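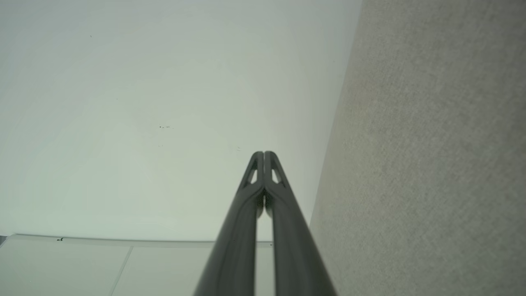 Cloth is miserable for robots. It slumps, it hides its own corners, and a policy trained on neat starts falls apart on a crumpled one. Yamila Orellana's group at Sultell went at the starts. Their method, Adari, records only the first grasp — 29 crumpled layouts, each one demonstrated twice, once per arm.

Then the arms try it alone. Old method: 13 layouts grasped cleanly. Adari: 24. Same arms, same gray work surface, same tapered fingers.
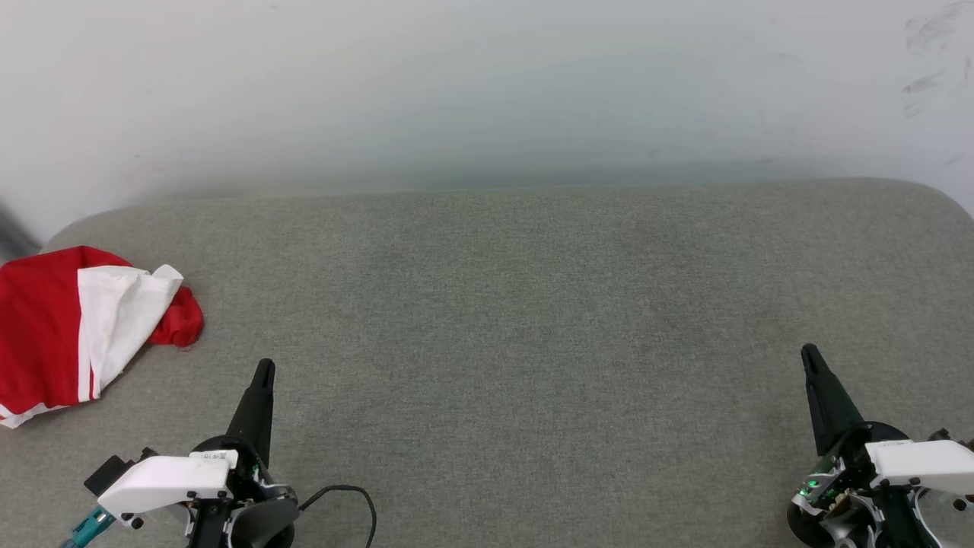
Damián Núñez, who ran the trials, isn't celebrating. Thick folds still beat it, and the five misses were all seperate problems. "We fix one and find the next," he says. Next is full folding, wich needs both arms to agree. Rhona Swanson has that part. July, maybe.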